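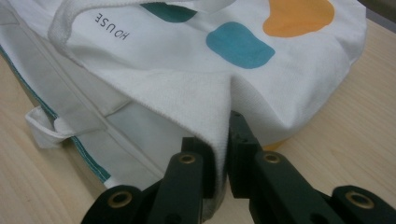
Figure 2. Hand-held gripper closing on a fold of a canvas tote bag.

Section 3: Planning your purchase

Read this section before you place an order. It covers how many hand-held grippers to buy, what to buy with them, and what to set aside for the first few months of use. Assembly starts in Section 4.

3.1 Decide what the grippers will handle

Fabric items such as tote bags, towels and shirts put a different load on the jaws than boxes or bottles. A folded canvas bag can be several layers thick at one point and a single layer thick a few inches away. The jaws have to close fully on the thin part and still open wide enough for the thick part.

1. List every item you plan to handle in the first project.
2. Mark each item as soft, rigid or mixed. A tote with webbing handles counts as mixed.
3. Measure the thickest place you expect to pinch, with the item folded the way it will be used.
4. Compare that measurement with the jaw opening on the Stillura data sheet. If it is within 3 mm of the maximum, order the wide jaws.

Note: Wide jaws can be added later, but they ship separately and the freight is charged again.

3.2 Work out the number of units

Order one gripper for each operator on the busiest shift, plus spares. We suggest 2 spares for a site with up to 10 operators. Larger sites should ask for a quote on a spares kit, which costs less than whole units.

1. Write down the largest number of people who will work at the same time.
2. Add the spares.
3. Check that you have a table for every operator. Two people can share one long table if their items stay apart.
4. Send the total to your Plurkby sales contact. Orders of 40 units or more go to Iqra Pirzada in the project office, and the price is fixed for the length of the project.

CAUTION: Do not plan on one gripper being passed between operators during a shift. The grip sensor is calibrated to the user at the start of each shift, and readings taken after a hand-over without recalibration are not reliable.

3.3 Budget for wear parts

The jaws, pivot eyelets and screws are wear parts and are not covered by the warranty. Canvas and other coarse cloth wear the jaw faces faster than plastic packaging does.

Set aside money for the following:

Jaw sets, one per gripper for each three months of daily use
Eyelets, one bag of 50 per site
Screws, one bag per site
A torque driver, if you do not already have one

Nizar Awwad in the parts department keeps the current price list and will send it on request. Prices are reviewed every November, so if your budget year starts in January, ask for the new list before you finalize the figures.

Note: Jaws printed in-house from the Plurkby files may be used. The material must be the grade given in Appendix B. Jaws made of other material void the warranty on the hand grip as well.

3.4 Budget for practice items

Buyers often price the equipment and leave out the things it will be used on. Plan to buy some 40 fabric items for a first project. Different weights and weaves are more useful than many copies of one bag. Printed items are fine. Include items with contrasting trim or straps, where one part of the cloth is stiffer than the rest.

1. Buy the practice items before the grippers arrive.
2. Wash anything that has been sized or starched, unless you need to handle it in that state.
3. Store the items loosely in bins. Items stored flat under weight hold their creases and are slow to recover.

3.5 Lead times

Standard grippers ship within 2 weeks. Wide jaws take 3 weeks. Andreadis handles delivery and will call the number on the order to arrange a time, so give the number of a person who is on site. Deliveries are not made after 4 p.m.

Do not book operators to start on the delivery day. Leave two working days for unpacking, charging and the checks in Section 4.

3.6 Before you sign

Confirm each of these with the person who holds the budget:

Number of grippers and spares
Standard or wide jaws
Wear parts for the first year
Practice items
Freight, including any second shipment

Leased units are handled by Lolov under a separate agreement. Under a lease, wear parts are included but practice items are not. For lease questions, contact Wissam Semaan.

Keep a copy of the signed order with this manual. You will need the order number to register the units in step 2 of Section 4.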